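# 桌面这一年：木板、积木和一张蓝桌子

很久没有更新相册页了，先跟一直惦记着的朋友们说声抱歉。上一次更新还是春天，讲的是窗边那排工具挂架，后来好几位读者写信来问挂钩是哪里买的，我一封一封回了，回到后来索性把答案写进了页脚（现在还在那里，往下拉就能看到）。这一回想讲讲桌面。

我们在 Nundance 的工坊面积不算大，进门右手边是材料架，再往里是水池，最里面才是大家真正干活的地方。干活的地方说到底就是几张桌子，桌子好不好用，一天下来腰背和心情都知道。去年冬天我们把桌面通通过了一遍，该换的换，该修的修，能留的都留着。老会员应该记得从前那张铺着旧桌布的长桌，下面垫了三层硬纸板还是晃，喝茶的人都不敢把杯子放在靠左的那头。那张桌子现在已经退休了，桌腿锯下来做了两只小板凳，放在门口给大家换鞋用，坐上去倒是一点都不晃。

新的桌面从哪里来，中间有过一番争论。有人想要整块的厚木桌，觉得踏实，看着也暖和；有人想要金属的，好擦，不怕刮，沾了胶水一铲就掉。两边都说得有道理，茶喝了好几壶也没有说服谁。末了定下来的办法是各取一半：底下用金属的孔板桌，上面再铺一块枫木拼板，想用哪一层就用哪一层。我起初有点担心看起来会像两件不搭的家具硬凑在一起，蓝和浅木色嘛，怎么想都有点像儿童房。等真的摆好了，我站在旁边看了好一会儿，心里竟然很喜欢，大概是因为枫木的颜色浅，把那么亮的蓝压住了一些，眼睛不累。

木板是从 Rathjen 订的。Rathjen 是一家做拼板的小厂，他们的枫木条子选得匀，拼缝也细，报价单上还会用铅笔写一句“到货后先平放几天再用”，我很吃这一套。尺寸我们给的是长 96 厘米、宽 55 厘米，量了好几遍才敢发出去，一来怕太大，手伸不到对面；二来怕太小，积木一铺开就没有地方放胳膊。到货那天大家轮流摸了一遍，像摸一只新来的猫。 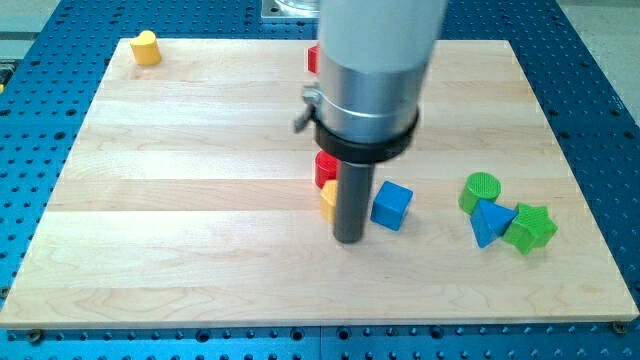 **Nundance 工坊 · 桌面与积木组**

枫木拼板铺在蓝色孔板桌上，右边放着彩色的形状积木。木纹要凑近了才看得清，淡淡的，带一点黄，顺着长条一路横过去；靠近下面两个角的地方，还有小小的深色螺丝头。

## 关于这块木板

先说木头。枫木拼板的好处是稳，一条一条胶合起来，比整块大料听话得多，季节转换的时候也不太闹脾气。当然“不太闹”跟“完全不闹”是两回事，梅雨那阵子我还是会每天拿一把直尺贴上去看看，透不透光，透多少。组里的朋友笑我像在给木板量体温，量就量吧，反正尺子就挂在旁边，顺手的事。

再说颜色。新到的时候它比现在还要白一点，放在灯底下几乎像奶油。枫木见了光会慢慢转暖，这个过程急不来，也不必急。有读者问过要不要上色，我的意见是不要，浅色的板子当背景最合适，红的、蓝的、绿的小东西往上一放都很精神，掉了一小截铅笔芯也一眼就能找到。深色木头固然漂亮，找东西可就费眼睛了。

打磨是我们自己做的。前前后后磨了两遍，第一遍顺着木纹走，第二遍只处理边缘。边缘尤其要紧，小臂整天搭在上面，有一点点毛刺，傍晚回家就会发现袖口起了球。我最喜欢的是前面那条窄窄的边，颜色比板面还浅，手指沿着它滑过去，凉凉的，很光。

板子下面要不要加垫片，我们也试过。软木垫太厚，毛毡垫会吸灰，后来就直接铺了。桌面和板子服服帖帖，写字的时候没有那种空空的咚咚声，我觉得这样就很好。

## 关于蓝桌子

孔板桌是从 Bristar 那边转过来的。Bristar 是隔壁街上的一间展具公司，搬家的时候清出来几张，问我们要不要。我去看的时候正赶上下午三点，太阳斜着照进仓库，蓝得晃眼，我当场就说要。回来的路上才想起没有问门够不够宽。门是够宽的，只是要侧着进，侧着进的时候要有一个人在前面喊“慢、慢、慢”，喊得整条走廊的人都探出头来看。

满桌子整整齐齐的圆孔，刚开始大家都嫌它们麻烦，小零件会往里掉。掉了几次之后，我们在桌子底下挂了一块布兜，每个月掏一回，掏出来的东西五花八门：螺母、橡皮屑、一颗扣子、半根牙签，还有一枚谁也不肯认领的耳钉。后来也渐渐觉出孔的好来，要固定什么东西都有现成的地方可找，不用再打眼，也不用满屋子找夹具。

擦洗也简单。平面用湿布抹，孔边用旧牙刷转一圈，最后再用干布收一遍。请千万不要图快直接喷水，水会顺着孔往下走，布兜就变成水兜了（别问我是怎么知道的）。

## 关于积木

积木是大家最爱问的部分，所以多讲几句。我们这个组名字里有“积木”两个字，常常有人以为只收小朋友，其实来得最勤的是大人。下了班过来坐一坐，手里摆弄一点有颜色、有棱角的东西，话自然就多起来了，不想说话也没有关系，低头摆自己的就是。

形状积木这类玩具，讲究的地方比看上去多。颜色要正，不能灰扑扑的；边角要圆到不硌手，又不能圆得看不出是什么形状；拿在手里要有一点分量。我们手头的这些是陆陆续续攒起来的，有邻居送的，有旧货摊上淘的，新旧混在一起，大家用久了也分不太出来。谁家里有闲置的想送过来，先洗干净晾干，装在透气的袋子里就好，不用配盒子，盒子我们已经多得没有地方放了。

收的时候我们有一个小规矩：先按形状，再按颜色。这个顺序吵过两回。按颜色收好看，按形状收好找，好看的一派输在了投票上，不过他们获准每到 12 月可以按颜色摆一个月，算是过节。去年他们把最上面一层架子摆得像彩虹一样，连我这个投了反对票的人也忍不住拍了好几张。

摆放的习惯上，我自己喜欢把积木靠一侧放，另一侧留出来。手要动，眼睛也要有地方歇一歇，满满当当的桌面坐不了多久就会烦躁。当然这只是我的习惯，有的朋友非要铺满才安心，铺就铺，用完归位就行。

## 给想照着做一张的朋友

来信里问得最多的就是能不能在家里也弄一张。能的，而且不必一样大。家里的桌子往往没有那么深，板子宽 55 厘米已经很占地方，量的时候记得把椅子拉开的距离也算进去。我见过一位读者寄来的草图，板子画得漂漂亮亮，就是椅子只能朝墙放。

固定用的螺丝选头小一点的、颜色深一点的，拧到和板面差不多平就停手。拧过头会把木头压出一圈印子，枫木虽然硬，印子也一样会留下来。胳膊常搭的位置不要下螺丝，靠近角上最不碍事。

保养方面，我们用的是 Flurkance 的木蜡油，味道淡，开窗晾一晚上就散了。薄薄一层，用旧棉 T 恤推开，推到看不见油光为止。第一次做的人多半会涂厚，厚了就会黏，黏了就会沾灰，然后又得重新磨。真的涂厚了也不要着急，趁它还没干透赶紧拿干布多擦几遍，多半救得回来。沾过油的布摊开晾在外面，别团成一团扔进垃圾桶，这一条请一定记住。

板面沾到茶水或者果汁，马上抹掉就不会有事。沾了水彩笔呢，先用橡皮试试，不行再用细砂纸顺着木纹轻轻带几下，不要打圈，打圈磨出来的地方侧着看会发花。

## 零零碎碎

相册页的旧内容都还留着，往下翻可以看到工具挂架和材料架那两篇。材料架那篇里有一处尺寸写错了，层板的间距应该是 17 厘米，感谢来信提醒的朋友，已经改过来了。

工坊下午两点开门，晚上八点收桌子。第一次来请走院子那边的门，临街的门常常锁着，敲了也听不见。带小朋友来的话，桌边有高一点的凳子，是跟着新桌面一起添的；茶水自己倒，杯子用完放在水池左边的架子上。

下一次更新打算讲凳子，就是用老桌腿做的那两只，顺便也说说凳面上的布套是怎么缝的。布套的纸样我还在改，改好了会一起放上来。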